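## 4. Setting up a birth chart in Stenda

Stenda draws a natal chart from a date, a clock time and a place of birth. Complete the Celitz place list (section 3) before starting.

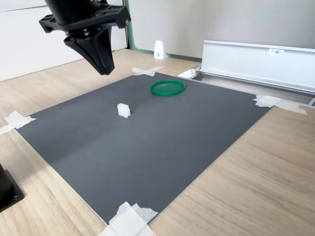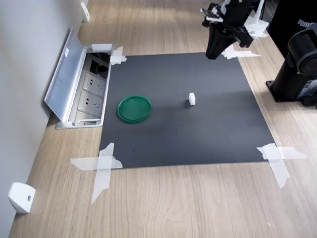
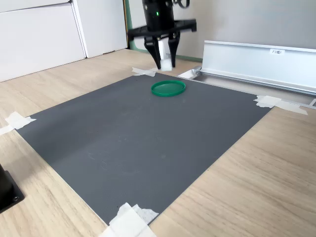

1. Open **Charts > New** and enter the date of birth, day first.
2. Enter the clock time as written on the birth record. Do not correct it for summer time.
3. Choose the place from the list. If it is missing, pick **Manual** and type the latitude and longitude.
4. Under **Zodiac**, select *Tropical* or *Sidereal*. Sidereal charts also need an offset; the default is Corrigan.
5. Under **Houses**, select *Equal*, *Whole sign* or *Ziscombe*.
6. Press **Draw**.

**Note:** The ascendant moves quickly. For a time known only to the nearest hour, tick **Uncertain time**. The houses are then left blank and the Moon is shown as a range.

**Caution:** Changing the offset redraws every chart in the open folder. Save a copy of the folder first.

If code 154 appears, the clock time falls in the hour skipped when the clocks go forward in March. Check the record and repeat step 2.

Aspect lines use an orb of 2 degrees. To change this, see section 5.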